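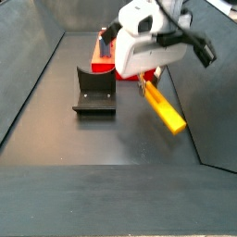

Learning the night sky from a back step

I am 40 nights into this and still giddy about it! It started in September, when Brenda Alarcón lent me her old star wheel and told me to leave the telescope in its box. So I sit on the back step in Kumdale with a blanket and learn the sky one patch at a time.

Cassiopeia came first – a lopsided W over the neighbor's roof. From there I found Andromeda, and the faint smudge of the galaxy beside it, and I went in and woke up my sister Noémie to show her. She was very nice about it.

My notebook has over 621 lines in it now, half of them just "cloud." 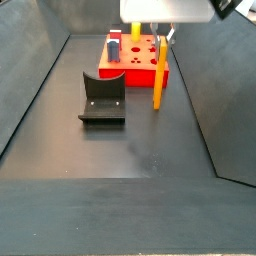 Do you need binoculars to start?
Your eyes are plenty for the first couple of months. Give them a good half hour in the dark and keep your phone in your pocket. After that, any cheap pair will show you the Pleiades, and wow.

Next up is Orion, if I can stay awake for it.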